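Home Office & Furniture > Desks and Tables
Posted 8/31/19 by Jerome Dumlao
3 min read

Refinish or live with it? Dark wood-grain desk with a back shelf

jdumlao
I bought a Fustero desk secondhand for $40 and need some opinions. It has the dark wood-grain top, black metal legs, and the raised shelf along the back. The structure is fine. No wobble, all the bolts tighten up. My problem is the finish. It looks dull and a little greasy no matter what I wipe it with, and my forearms stick to it by the afternoon. I work from home four days a week so I'm at it a lot.

Options as I see them: clean it with something stronger, put a coat of something over it, or sand it. I have an orbital sander and half a can of Rakena satin left over from a door.

pinecone_ed
Don't sand until you know what the top is. If it's a printed surface you will go through it in seconds and there's no fixing that. Look underneath, or take out one of the screws that holds the shelf and look at the edge of the hole.

marlowe22
Agree with Ed. Also the stickiness is probably old furniture polish. People spray that stuff on for years and it never comes off by itself. Warm water, a few drops of dish soap, wring the cloth out hard, then a second cloth with plain water. Change the water when it goes gray.

jdumlao
I've done dish soap twice. It was better for a day and then the same again. I'll check the screw hole tonight. Picture attached so you can see the color and how the shelf sits.
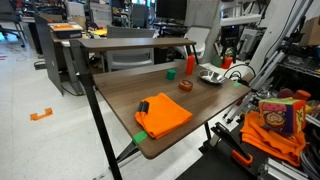
The desk, with the raised shelf at the back. Orange cloth is on the near left.

pinecone_ed
Nice shape. The rounded front edge makes me more nervous about sanding. That's the first place you'd burn through, whatever it's made of.

tacklebox
I'll be the one who disagrees. I did a desk like this last December with 100 grit by hand and then two coats of satin, and it's still good. You don't need to go through anything. You're only scuffing it so the new coat grabs. The power sander is what ruins them.

marlowe22
100 is way too coarse for scuffing. You'll see every scratch under satin, especially on a dark top with the light coming in from the side.

tacklebox
I don't see any on mine.

marlowe22
Then you were lucky or you don't have a window near it. I've stripped and redone enough of these to stand by what I said.

hollis_b
Before any coating, try mineral spirits on a hidden spot. Dish soap won't touch wax or silicone. Put some on a rag, wipe a patch under the shelf, wait ten minutes, and see if the rag comes up brown. Open the windows and let the rags dry flat outside before you throw them out.

If it is silicone, a new finish will fisheye over it, scuffed or not. So the cleaning has to happen either way.

jdumlao
Screw hole checked. The core is a pale tan and looks pressed to me, with a thin dark layer on top. So I guess that rules out the orbital.

pinecone_ed
It does. Thin layer could be veneer or printed, but I'd treat it the same.

hollis_b
Same here. Did you try the spirits?

jdumlao
Yes, on a patch under the shelf. The rag came up the color of tea. I did the whole top after that, 64 oz can, used maybe a quarter of it. It took three passes. The grain shows more now and my arms don't stick, at least so far. I'm going to give it a week before I decide on the satin.

tacklebox
If it feels good I'd leave it. I still think a light hand sanding would be fine.

marlowe22
Leave it. Use a desk mat where your arms go – that's where it wears first.

gwen_oh
Reading along because I have the same desk in black. Does anybody know if the shelf comes off? I need 8 more inches for a monitor arm clamp.

jdumlao
Mine looks like it would. Four screws from below, but one of them also goes into the leg bracket, so I'd look at yours before taking it all apart.

gwen_oh
Thanks, will check this weekend.

Filed under: Desks, Refinishing, Secondhand Finds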